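I have owned the same stack of white towels for long enough that I'm embarrassed to say how long, and until this past August I had never once folded them the same way two times in a row. They went into the closet in whatever shape they came out of my hands. Some in thirds, some in quarters, a few sort of rolled up and shoved in the gap on the side. Then I'd open the door and one would slide out onto my feet, and I'd shove it back in and close the door fast (this works, by the way, for about a day).

So this is a post about towels. I know! But I got three emails after I mentioned it in passing last time, and my friend Ermanno Sala has been asking me to write down "the corner thing," so I'm writing down the corner thing.

A little background. Ermanno worked the linen room at a small hotel called the Cattaneo for years, back when he was saving up to move, and he folds the way other people sign their name. He came over for dinner, went looking for a hand towel, and had the closet open before I could stop him. He didn't say anything for a bit. Then he said, "Do you have a table?"

I do have a table. It's a plain white one, and I now do all of my folding on it instead of on the bed, and if you take one thing away from this whole post it should be that. A bed is soft and it has a dip in it and you can't get an edge straight on a dip. I fought with that for years and thought I was just bad at folding.

The first lesson was laying the towel out flat. I thought I knew how to lay a towel flat. I'd toss it, give it a pat and start folding, and every single time I was folding over a corner that had flipped without my noticing, and then wondering why one end of the finished thing was so fat.

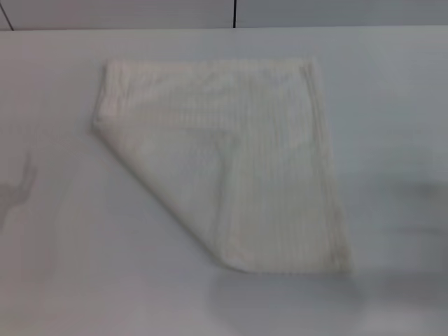
*Photo: from my own folding table. Please ask before reposting.*

A white towel on a white table is not the easiest thing to see, I'll give you that, but look for the long slanted side. A towel should have four corners and when there's a diagonal where a corner ought to be, something is folded over. Ermanno calls this "the sail." Before you do anything else you find the sail and you open it out. I run my hand down the edge, get a finger on the flipped part and pull it back toward the corner of the table, and then smooth from the middle outward.

The other thing he taught me was to use the border. My towels have a wide band across one end that's smoother than the rest, and the body has those skinny little ribs running the other way, up and down. Once you notice that, you've basically got graph paper. The band goes along the far side of the table, the ribs point at your belly button, and if the ribs start leaning you know you've pulled one side more than the other. I had dried my face on those ribs for years and never noticed they were straight lines!

Then the fold itself, which takes less time to do than to read:

1. Band at the far side, sail opened out, smooth it.
2. Bring the left side over to a third of the way in, then the right side over that, so you've got a long strip.
3. Bring the near end up to meet the band.
4. Fold once more in the same direction and turn it so the fat rounded fold faces out of the closet.

Step four is the one that stopped the sliding. With the loose edges at the front, every towel grabs the one above it and they come out in a clump. With the rounded side out you can pull one from the middle and the rest stay put, mostly.

I got a little carried away and measured my shelf, and it turned out my thirds were too wide for it by a hair, so the doors wouldn't close all the way with a full stack. I spent a whole evening annoyed about this. You would not believe how much I can think about a closet door. When two flat doors sit right you get one skinny dark line between them, same width all the way down, and when a towel is poking out it goes wide at the bottom and you see it every time you walk by.

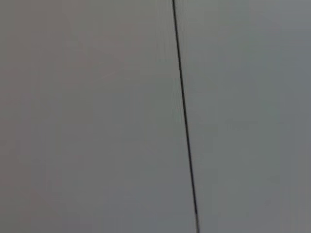 *One thin dark line on plain gray. I find this very soothing.*

The fix was dumb and easy: I made the first fold a little deeper, so the left side comes over a bit past a third and the right side comes over all the way. The strip is narrower, the stack is a little taller, and the doors close. I did the whole lot again that same night with the radio on. My neighbor Osvaldo Valentini knocked to return a casserole dish and found me surrounded by towels at ten o'clock, and he ended up doing six of them himself, very badly, while telling me about his knee. I refolded them after he left. Sorry, Osvaldo.

I did look into buying something to help. There are folding boards, the flip-flop kind, and a store called Hosow had one I was tempted by, and there's an Eten shelf divider that people in the comments swear by. I ended up getting the dividers and skipping the board. A board is sized for shirts, and my bath towels just hung off the sides of it when I tried one at my sister's. The dividers are good, though. They keep the hand towels from leaning on the bath towels, and they were cheap enough that I didn't have to think it over.

What about washing? Several of you asked, so quickly: I stopped using fabric softener on towels and I shake each one hard before it goes in the dryer, holding it by the band end. Mine come out flatter that way and there's less smoothing to do later. I also take them out the minute the dryer stops. If I leave them sitting in there overnight, the creases set in and I'm back to finding sails on every one. And wipe the table first! Every crumb on it will end up on a towel, and on white towels you will see it.

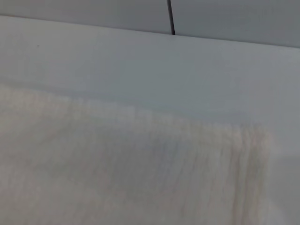 **Do I have to iron towels to get them to fold flat?**
Skip the iron. Smooth them with your hands while they're still warm from the dryer and fold them right away.

I should say that not everything in the closet got the treatment. The beach towels are still rolled up in a bag on the floor, and the old ones we use for the dog live in a bucket by the back door, where they can be any shape they like. The fitted sheets I'm not ready to discuss. Ermanno says he can teach me those too, but he got a look on his face when he said it, and I think I need to rest up first.

If you try the corner thing, tell me how your stack comes out, and tell me whether you're a thirds person or a halves person. My sister is a halves person and we've agreed to stop bringing it up at dinner. Next post will be about the kitchen drawer with the batteries in it, assuming I can get it open.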